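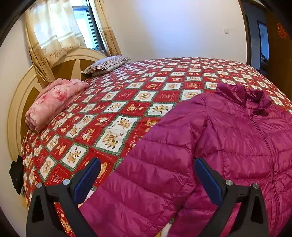

Have you thought about just doing T-shirts, the comment on our September proposal read, seeing as a T-shirt lies flat and a puffer jacket has opinions? Fair question, and we got some version of it at every check-in after that. We stuck with the puffer. This is my write-up of how it went for team Jarkano, in the robotics project unit at Sarkthorpe, submitted 6 December 2021.

## What we were trying to do

Teach a robot arm to fold in one sleeve of a padded jacket. One sleeve! The original plan said "fold a jacket", then it said "fold both sleeves", and by week four it said what it says now. The arm lives in the Menon lab and we could book it for two afternoons a week, so nearly all the teaching had to happen somewhere else. That meant the hand-held gripper — same style of jaws as the arm, with a camera looking out over them, so you do the task yourself and the recording becomes the lesson.

I did most of my recording on beds. A bed is a decent height for it, it's big enough that you can throw the jacket down any old way, and there was always a bedspread with a loud pattern to make life harder for the vision side. I was pretty pleased about the patterns. The lab table is a plain grey thing and my worry was that a model trained only there would fall over the minute it saw a cartoon bear.

## The gripper

We started with the printed jaws and nothing on the tips, and nylon just slid out of them. Then came foam tape, which gripped well for a day and peeled. The blue textured pads were the third go and they stayed. They're softer than I expected, and you can pinch a single layer of shell fabric with them if you come in at a low angle. Come in from straight above and you squash the padding, the jaws close on air, and you've got a very nice recording of nothing.

The pivot pins worked loose a couple of times. Thread locker fixed it. I'd put that in the build instructions for next year's group, along with a note to check the jaws close evenly before every session and not after it (yes, I lost an evening to that).

The whole tool came out at 900 grams, which doesn't sound like much until your wrist has been doing the same little swoop for an hour. My recordings get visibly lazier towards the end of each session. The approach is slower, the lift is lower, and I start grabbing at the cuff twice. I ended up capping myself at 40 minutes.

## Recording

Each run went like this:

1. Throw the jacket down front up, more or less straight.
2. Start with the jaws open above it.
3. Go to the sleeve, pinch near the cuff, lift.
4. Carry it across the body, lower, let go.
5. Jaws open and back out before stopping.

Step five matters more than it looks. My early runs stop the second the cuff touches down, and a policy trained on those never let go of the sleeve. It just stood there in the lab holding on. We threw all those early runs out, which hurt.

After the clean-up we had 147 good runs. I'd guessed we would need around 1,000, a number I got from nowhere in particular, so I was nervous going into training.

Zips were a nuisance I hadn't planned for. With the front done up, the jacket body stays put while you pull the sleeve over. With it undone, the whole front panel comes along for the ride. We ended up doing it both ways and labelling which was which in Prikari, the annotation tool the unit gives us. Prikari is fine. It does crash if you paste a label in place of typing it, so type your labels.

## Training and the lab afternoons

We trimmed every run to 900 frames or fewer so they'd fit through the lab machine overnight. Anything longer was usually me dithering anyway.

First afternoon with the trained policy: the arm went to the collar. Every time. My best guess is that a stand-up collar and a cuff look a lot alike from close up, both of them a dark opening with puffy edges, and most of my throws had the collar pointing away from me. So I went home and recorded a batch with the jacket turned all sorts of ways. That helped heaps.

By the last afternoon it was getting the sleeve across more often than not, provided the jacket started roughly front up. Bunched sleeves still beat it. So does a sleeve tucked under the body, and I don't have a single recording showing it how to dig one out. We also tried a fleece for fun and it did fine — better than on the puffer, which was slightly insulting.

## If I did it again

- Vary how the jacket lands from day one. I varied the bedspreads and forgot the jacket.
- Shorter sessions, more of them.
- Record some failures on purpose, with the recovery included.
- Write down the pad version with each run. We have a week of data where I can't tell if it was tape or pads without opening the video.
- Book the lab arm earlier in the term. We had one afternoon left by the time things got interesting.

Recordings and labels are in the unit's shared folder under jarkano, with the spare pads in the parts drawer at Menon.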